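# Slides, racks and a very tidy hallway

Welcome to the shoe page! I cleared out our entryway in June, and it took a good while. We had shoes under the bench, shoes behind the door, one lonely flip-flop in the umbrella stand (still no idea). My neighbor Prasert Jaidee talked me into trying a little two-tier rack for the summer sandals, and I'm completely sold on it - it's small enough to carry around with one hand. 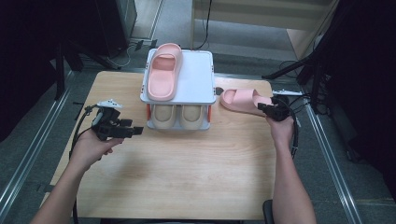
I've gone back and forth on what belongs on which level. Slides are so easy for this, no laces flopping over the side, and a pair tucks in nicely when you set them next to each other. My favorite pink ones get the top because I grab them every single morning for the mail run. The beige ones can live downstairs!

Boots are a whole other project and they're staying in the closet until fall. If you're shopping for a rack, measure your widest sandals first - I didn't, and my first one went straight back to the store. More hallway pictures once I've dealt with the coat hooks.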